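Wednesday, sculpture workshop, back bench

Second patination trial for the Clivard relief. Four bronze coupons cut from the Andcombe pour, all bead blasted, then degreased and handled with clean gloves only. Kwok-wai Tse mixed the ferric nitrate fresh at 35 g per liter. The old bottle has gone cloudy and should be thrown out.

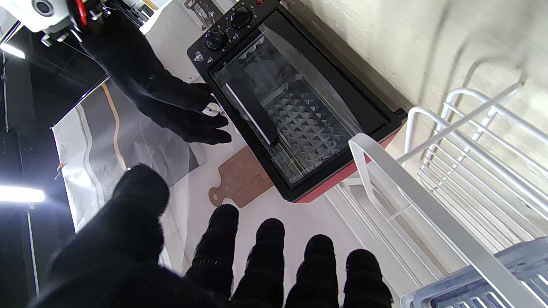

Gloved hands by the glass door.

Coupon 1: torch, brush, three passes. Even brown, slightly red at the corners. Coupon 2: same, five passes. Too dark for the Plalby sample and streaky where the brush was overloaded.

Coupon 3 had liver of sulfur first, rinsed, then ferric. Best color so far – close to the sample in daylight, greener under the shop tubes. Coupon 4 kept bare for the wax test. 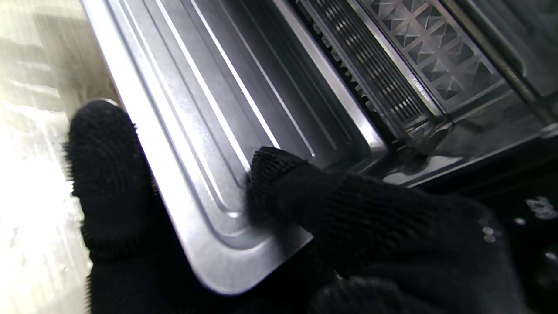
Wax: clear paste, one thin coat on a warm surface, buffed after ten minutes. It darkens coupon 3 by about half a step. Allow for this when matching.

Panel weights for the wall fixings, rechecked on the floor scale. Full relief comes to 1,098 kg with the steel backing frame. Yuen quoted the brackets at 700 kg per pair, so two pairs cover it, but I want their load sheet before we drill the stone.
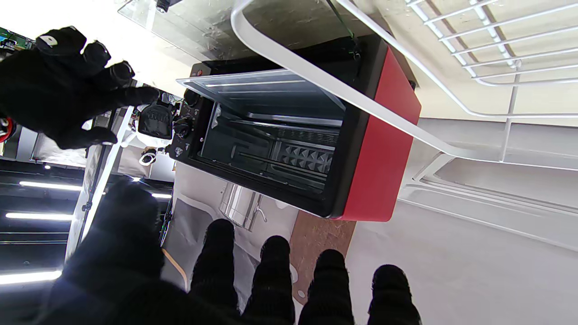 Seam between panels B and C still shows after chasing. TIG porosity, two pinholes near the top. Grind back, refill with the same rod, blast again before any color goes on.

To do: order ferric nitrate, recut the stencil for panel D, send coupon 3 to Plalby for sign-off.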